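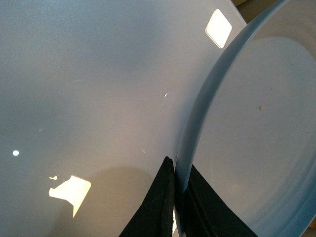
Light on the gray surface, with the round dish beside it

How do I stop glare on shiny and semi-shiny stuff when I photograph it for selling?

posted by fastley_attic on January 13, 2021

Hi all, first post so be gentle. I'm clearing out my aunt's house in Gresanville and I've been listing kitchen things online – serving dishes, cake carriers, storage tubs with lids, plus a pile of framed prints I haven't even touched yet. I have 105 things left to go, and I'm using my phone because that's what I've got.

My trouble is the bright spot. I get a white blob somewhere in nearly every picture, and it doesn't even have to be a glossy thing. Plates I expected. Matte surfaces do it too, which I didn't see coming. If I turn the lights off everything goes brown and sad. If I turn them on I get the blob, and if I use the flash it's a much bigger blob.

I tried editing it out with the free tool in my phone and it left a smear that looks like damage. One buyer already asked me if a platter was chipped when it was only the ceiling light! I don't want to spend much. Somebody at the thrift store told me to buy a light tent but the one I saw was huge and I have a small apartment with one decent window. Is there something I can do with what's in the house, or do I give in and buy the tent?

Fastley_attic

Posted by oldporchlight

I've sold dishes and glassware online for years and I still fight with this, so you're in good company. What helped me was to quit thinking about the thing I'm selling and think about where the light bounces. The blob is a mirror picture of your lamp or your window. If you can see it from where your phone is, your phone can see it too. So before you take the shot, put your face where the phone will be and look. Then move yourself, or the item, or the lamp, until it slides off the part you care about. Half the time I move my phone a hand's width to the left and I'm done.

Frosted and satin finishes spread the reflection out, so the edges go soft and glowy and you can't always tell it's a reflection once it's in a photo. That's probably what your platter person saw.

For the window, tape up a white bedsheet or a cheap shower curtain liner (the plain frosted kind, no pattern). It makes the whole window into one big soft light. Turn the ceiling light off while you do it, otherwise you get two colors of light, one side blue and the other side yellow, and your whites look dirty. Then stand a piece of white foam board on the side away from the window to fill in the shadow. I shoot mine on the ironing board, late morning, and I can get through a shelf of stuff before lunch.

For the framed prints, take them out of the glass if they come out easily. If they don't, lean them against a wall with the window off to the side and hang something dark behind you. I use a black coat over a chair.

I did buy a tent in the end, a folding one from Prudeo, and it lives under the bed. It's fine for cups. Anything bigger than a dinner plate won't fit in mine, so I went back to the shower curtain.

Posted by gravyboat377

turn off the flash. seriously just turn it off and never turn it on again

also wipe your phone lens, mine had hand lotion on it for a month

Posted by Simon Street Resale

Agree with most of the long one. Two things I'd add. Tap on the item on your screen and drag the brightness down a little before you shoot, because phones like to brighten a dark dish and that's when the shiny spot burns out to plain white. You can lift the shadows later but a burned-out spot is gone for good.

And if a reflection won't leave, take a second photo from another angle and post both. We have over 200 listings up in our shop and the "is that a chip?" messages pretty much dried up when we started doing that. I'd also write "no chips, bright spot is a reflection" in the listing for the platter – takes five seconds.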